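Ticket: Hot water runs cold at the far basins, Mapplebeck building
Status: Open (reopened twice)
Raised by: Denise Sedgwick
Priority: Normal, changed from Low at my request

Entry 1
Two basins at the far end of the ground floor corridor give warm water for a short while and then go cold. The kitchen sink, on the same heater, stays hot. I have been told this is "demand". I don't believe it. It happens first thing, before anyone else is in.

Entry 2, reply from Fedum support
Thank you for your report. Please check that the heater is set to 50 or above and that the isolating valve under each basin is fully open. If the problem persists, switch the heater off at the wall, wait 16 minutes and switch it on again. We will close this ticket if we do not hear from you.

Entry 3
Heater is set to 50. It was set to 50 when I raised the ticket, and I said so on the phone. Both isolating valves are fully open, slot in line with the pipe. I did the switching off and on. The basins behaved exactly as before. Please don't close the ticket.

Entry 4, reply from Fedum support
Thank you for the update. The symptoms suggest limescale in the heater. We recommend a descale and can offer a visit.

Entry 5
If it were scale in the heater, why is the kitchen sink fine? It draws from the same tank through the same outlet. I ran the kitchen tap and it was still hot when I got bored and turned it off. I would like someone to answer that before we pay for a descale.
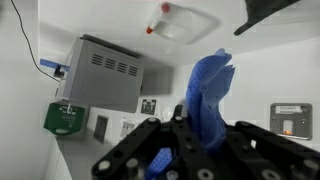
I also asked for the pipe drawing and was sent the one for the Nostville building, which has a different layout and a different heater. Could somebody find the right one? The file name says Mapplebeck, the title block doesn't.

Entry 6, reply from Fedum support
Apologies for the incorrect drawing. The Mapplebeck drawing is not held digitally. Engineer visit booked for Thursday morning. Ticket closed pending visit.

Entry 7
Reopened. A visit that hasn't happened is no reason to close anything.

Entry 8, visit notes copied from the engineer's sheet
Heater checked, outlet temperature good. Light scale only, descale not needed at present. Blending valve serving basins 1 and 2 found sticking. Valve worked by hand and left in service. Basins tested, hot water satisfactory. Ticket closed.

Entry 9
Reopened again. It was better that afternoon. The next morning basin 2 went cold just as it used to, and basin 1 followed. I accept that the blending valve is the likely culprit, and it does explain the kitchen sink, which isn't on it. What I don't accept is that moving a sticky valve back and forth counts as a repair. The label on it says Skendholm. Is a replacement cartridge still sold, or does the whole valve have to come out? And does it have strainers on the inlets? If so, were they looked at? The sheet doesn't mention them.

Entry 10, reply from Fedum support
We have passed your questions to the engineer. A cartridge is believed to be available. Lead time to be confirmed.

Entry 11
Believed by whom? Please confirm the part and the price before ordering. Leaving this open until both basins have stayed hot for a full working week.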